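How to count foot traffic on your block

I wanted a bench and a crosswalk on our stretch of Trukeck Street, and the city office kept asking for numbers. So I learned to count people, and it's easier than I expected!

Pick one spot where you can see both sidewalks. Draw an imaginary line across the street and make a tally mark each time a person crosses it — kids in strollers count too. Count for 20 minutes, rest, then multiply by three to get an hourly figure. My best hour was 300, right after the farmers market opened.

Do it again in September once school is back.

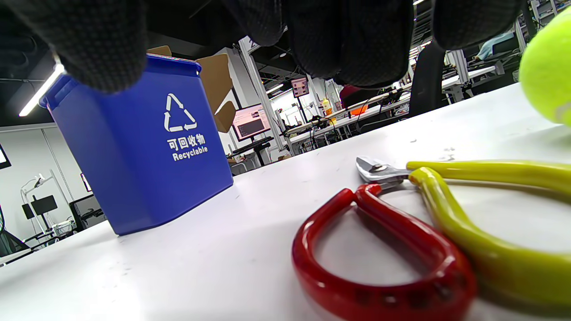
What time of day should I count?

Start with 8 a.m., noon and 5 p.m., then add an evening if your block has restaurants.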